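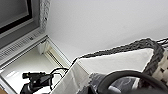

The wrist fault came back in the second week, and this time I had the logging turned up far enough to catch it. I wrote a short note about the first occurrence and got the cause wrong, so treat this as the replacement.

The arm is a Pirner with a parallel gripper and a camera at the wrist. The job is light household handling: lift soft things, move them, let go of them. Fabric, bags, cable, small cartons. The controller is stock. The layer above it, which decides where to go and how hard to squeeze, is mine, and the fault was in my layer.

The symptom

During a lift of soft material, the arm would stop with a following error on joint six, which is the wrist roll. The controller dropped to its protective stop, the brakes engaged, and the gripper stayed closed on whatever it had. The logged torque was well under the limit at the moment of the stop. The commanded and measured angles had separated by more than the allowed window, and the controller did what it is supposed to do.

First time through, I blamed the cable dressing. The gripper cable runs along the outside of the forearm, and a cable that is too tight will hold a wrist back near the end of its travel. I added slack, re-tied it in two places, ran the joint end to end with nothing in the gripper, and saw no error. I called it fixed.

It ran clean for 296 cycles after that, which is how I came to write the wrong note.

The log

The second occurrence looked the same from the outside. What had changed was that I was now recording gripper position along with joint data, at the full controller rate. The gripper had been told to close to a force target. It reached the target, and then the reported opening crept wider over the next second or so while the force stayed flat. Fabric was bunching between the fingers. My grip monitor reads a change in opening after contact as slip, and the response to slip is a small corrective roll of the wrist plus a bit more force.

So the wrist rolled. The fabric bunched further, the opening changed again, and the monitor asked for another correction. Each one was small. They were also added to the current commanded angle when they should have been added to the measured one, and with a load resisting the roll, those two numbers are different. The command walked away from the arm until the gap hit the window.

It never showed up with rigid parts. A rigid part does not bunch, so the first correction settles it and the loop ends. It never showed up in the end-to-end test either, with nothing in the fingers to trigger the monitor.

The cable dressing had no part in it. I have left the extra slack in place.

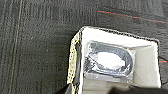
Bagged cable in its carton, from the wrist camera.

Bagged cable turned out to be a useful object for reproducing the fault. The bag film slides over the coil under light pressure, so the opening drifts after contact in much the same way it does with cloth, but the coil underneath gives the fingers something firmer to stop on. With the old code the correction count climbed on most grasps of the bag and then leveled off. With cloth it kept climbing. Having an object that gets partway into the failure without reaching a protective stop made the tuning a lot quicker, and it spared the brakes.

I ran the replays on the Jevville machine, which has the older firmware, and again on the Erden machine, which is current. Same behavior on both. I had half hoped for a firmware difference and did not get one.

The safety side

The stop itself worked. No limit was exceeded and no one was near the arm. There are still two points I don't like.

The first is the state the arm is left in. After a protective stop the gripper holds, which is usually right, but if the fingers have hold of fabric that is attached to something else, the arm is parked under a side load with its brakes on. Release the brakes from the pendant and the wrist moves by itself to relieve the load. It is a small, quick move. A person with a hand near the fingers trying to work the cloth free would not enjoy it. My recovery procedure said "clear the fault, then open the gripper." That order is wrong. It now says to stand clear, open the gripper first where the controller permits it, check that the material is slack, and then clear the fault.

The second is that my own code was feeding motion to the arm through a path with no total limit. I had a cap on each correction and none on the sum. A per-step cap feels like a limit when you are writing it and does nothing against a loop.

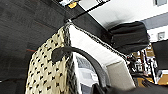 The changes went in together, and I then backed them out one at a time to see which of them mattered.

Corrections are now referenced to the measured angle. By itself this stops the command from running away, though the wrist will still hunt back and forth on cloth for as long as the monitor keeps complaining.

The total correction for any one grasp is capped. When it reaches the cap, the arm holds position, flags the grasp as uncertain, and waits. It does not retry. Retrying on tangled fabric is how you get a tighter tangle.

The slip test now needs a change in opening together with a drop in force. Bunching gives you the first without the second. A real slip gave me both in every log I have, although most of those logs are of hard objects and I would like more of the other kind.

With only the slip test changed, the fault went away completely in my runs. I would not ship it that way. It removes the trigger and leaves the accumulator sitting there for the next trigger to find.

Results so far: 1,071 grasps on mixed soft items, no following errors, 30 grasps flagged as uncertain. I went through the flagged ones by hand. The majority were fabric caught on a neighboring edge, and holding was the right response. A few were plain false alarms on thin material, where the force signal is close to the noise. I plan to carry on to over 2,000 before I raise the cycle speed again.

Still open: the force reading drifts a little as the gripper warms up, and the new slip test leans on that reading more than the old one did. I zero it between runs for now. The Moon branch has a version that zeros with the fingers open before every grasp, at the cost of a short pause, and I have not yet decided whether the pause is worth it. The grip logs from both machines need to go through that branch first.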